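Tindel Press Releases: README

Hi! I'm Si-eun Na, and I put this collection together because I got tired of clicking through the Tindel town site every time I wanted to check what had been said about the Brovar ice rink contract. If you followed that story you know the site keeps moving its pages around, and half the old links go nowhere.

So what you get is 120 public statements from the town, the rink operator and the sports office, saved as plain text, one statement per file. Last updated Mar 6, 2018.

What's in the folders

releases/ has the statements themselves. The file name starts with the office that put it out, then a short title I made up (sorry, I'm bad at titles).
index.csv has one row per file: office, title, subject, and whether a later statement corrected it.
corrections/ holds 13 statements that were changed after they first went up. I kept both versions so you can compare them side by side, and a few of the changes are pretty interesting!
pics/ is a small folder of images for the header on the browse page.

How I collected it

Mostly by hand. Nam-gil Na wrote a little script called Oreo that grabs a page and strips out the menus, and I ran that on whatever was still online. For the older stuff I went to the town office and asked Frøydis Grønli at the front desk, who let me scan the binder. Scanned text has typos in it. I fixed the ones I noticed, but names and dollar amounts are the places where I'd double-check before quoting anything.

Subjects in index.csv are my own labels: "audit", "hiring", "contract", "rink hours" and "other". Han-gyeol Heo went through them after me and we disagreed on a bunch. Where we couldn't settle it, both labels are in the cell with a slash between them.

Browse page

Open browse.html and you get a search box, a list of offices and the header picture. If you'd like a different header, drop your file in pics/ and change the name on line 2 of settings.txt.
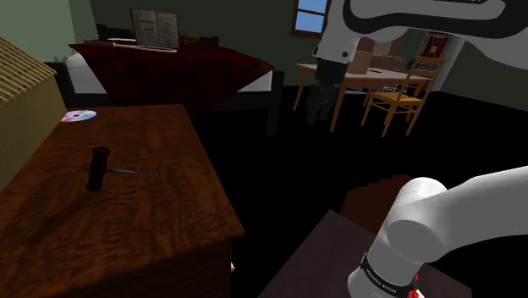
Header picture: corkscrew on a wooden tabletop (computer render)

Known problems

Two releases from February are missing their last page. I've asked for them twice.
Accented letters come out wrong if you open index.csv in an old spreadsheet program. Import it as UTF-8 and they're fine.
Oreo chokes on the sports office's newer pages, the ones with the sliding banner. I pasted those in by hand, so the line breaks are a bit weird.
The "corrected" column only covers changes I caught myself. There may well be more.

Using it

The statements belong to whoever put them out. My index and labels are free to use for anything you like, and a mention would be nice. If you find a missing release, send it to me or to Ok-hee Yang, who's looking after the folder while I'm moving apartments.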